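Two grippers and one hand: a talk with Yakubu Nnaji

May 2024. Posted in: Interviews, Robotics

Yakubu Nnaji did not plan to spend half a year with hands. He was hired at Purnen to choose one gripper for the company's mobile arm, write a short report, and then go back to his usual work on controllers. The short report is now on its third version.

"I told my manager it would take two weeks," he says. "She wrote it on the wall. It is still on the wall."

Purnen makes software for small repair shops that want a robot to fetch and put back parts. Most of these parts come in boxes, but many of them also fall on the floor, and the floor was the reason for the whole comparison. A gripper that works well over a table can be quite poor when it must reach down to carpet and take something thin.

The first candidate was a parallel gripper from Bianchini, with two flat jaws and a simple force setting. The second was the Zellell, also with two jaws, but softer ones which bend a little when they touch the ground. The third, which arrived last and cost the most, was a hand with fingers and a thumb from Tronateo.

"I was against the hand," Nnaji says. "I must be fair and say this at the beginning. In my experience, more joints means more evenings at the office."

He gave all three the same work. The list had 496 picks, divided over 6 kinds of objects, and each device did the full list before the next one was mounted. The same arm was used the whole time, and also the same camera at the wrist. He did not permit himself to change the lighting, although he wanted to very much.

The Bianchini was finished first. It was quick, and it repeated the same motion so exactly that he could go to get coffee. With screwdrivers and plastic boxes he has no complaint. With thin washers it was a different story, as the jaws closed above the washer many times and took only fibers of the carpet.

"The log said success," he remembers. "The jaws were not fully closed, so the controller believed there was an object. It was holding carpet." 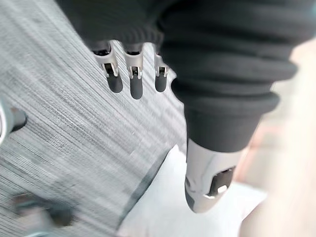

With the Tronateo he had first to learn how to come down to the floor. A gripper with two jaws has one lowest point, he explains, and you give this point to the planner. With a hand, the lowest point depends on what the fingers are doing. If the thumb is open it can touch before the fingers arrive, and then the arm stops because it feels a collision. He solved this by computing the lowest point again at each step of the approach, which made the motion slower but stopped the false alarms.

The fabric was another subject. A knit cover around the hand keeps dust away from the mechanism, and Nnaji likes it for this reason. But it moves when the arm moves, and from the wrist camera a fold of cloth can look to the software like an object to be picked. For one full afternoon the robot tried to plan a grasp of its own sleeve.

"So we made a mask for this region of the image," he says. "It is not elegant. When somebody puts the sleeve on in a different way, you must make the mask again."

The camera gave him problems with blur too. During a fast approach the carpet becomes only lines, and the detector loses small things completely. He now takes one still picture at the top of the motion and trusts it until the hand has almost arrived. The Zellell gained the most from this change, and he had to repeat its full list in order to be fair.

I asked which of the three he would buy with his own money. He laughed and asked how much money. For a shop that only handles boxes, he would take the Bianchini and not think more about it. For mixed parts on a floor he prefers the Zellell at the moment, mainly for the soft jaws. The hand was the best with odd shapes, and it was the only one which could turn an object after lifting it.

"But I had 5 days lost with calibration," he adds. "A small shop does not have these days. I have them, and even for me it was unpleasant."

The next test is a longer one, with 3,000 picks, and only the Zellell and the Tronateo will take part. He wants to see how the rubber of the fingertips and the jaws will wear. It should start in July, if the spare parts have come by then. His manager has asked for a date for the final report, and he has told her two weeks.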